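FOR IMMEDIATE RELEASE
Wednesday, February 21, 2018

Jevusow Water Co-op opens kitchen sink rebate to Arkham households

Old taps out, low-flow in. Rebates open today for all 1,506 homes on the Arkham line — renters included. 51 households tried it in November. Good feedback, a few grumbles about presure.
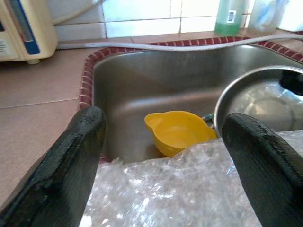
How much is the rebate?
$20 per tap, limit of 2 taps per household, credited to your next bill.

Forms at the Lepik Street office or with your bill. Keep the reciept. Any licensed plumber is fine, or do it yourself if your building allows. Stosix is supplying aerators at cost while stock lasts.

"People wash up the way they always have, they just use less doing it," said Valdis Ozoliņš, program manager. "Nobody's asking anyone to give up a full sink." 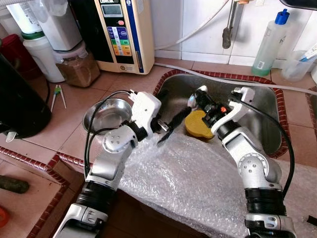
Laundry taps and outdoor taps not covered this round. Neither are filters. Bathroom basins maybe later — depends on the budget. Colour and finish of the new tap don't matter, flow rating does.

Strata and co-op buildings: one form per unit please, not one per building.
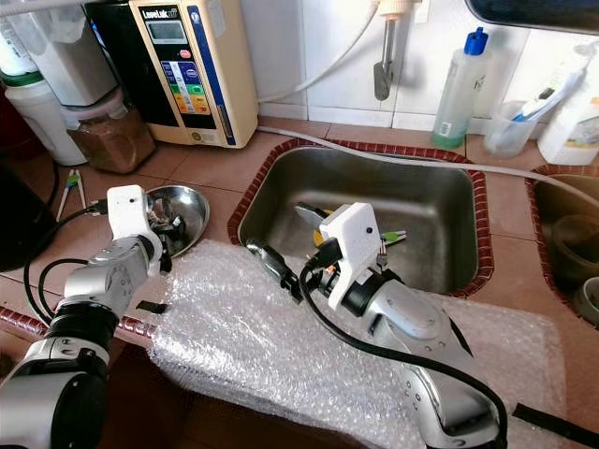 A stainless steel kitchen sink and tiled counter.

Media contact: Valdis Ozoliņš, Jevusow Water Co-op, Lepik Street office, weekdays.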